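Tokby Table Top FAQ

Print | E-mail

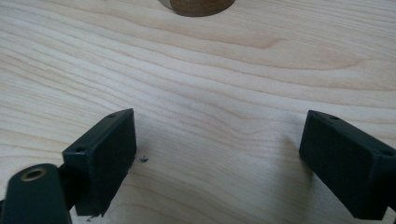

Pale top, wavy grain, darker wood piece at the back.

Does the grain vary?
Yes. Every top differs, cant match to a photo.

Can I oil it?
Sure. 2 thin coats, let dry overnight between.

Hot pans?
No. Use a trivet.

Rings from cups?
Light sanding, with the grain, then re-oil. Deep ones may not come out compeltely.

Returns?
50 days, unoiled only.

Related
Drultora stools: FAQ
Rirkutia oil, which one?
Delivery in March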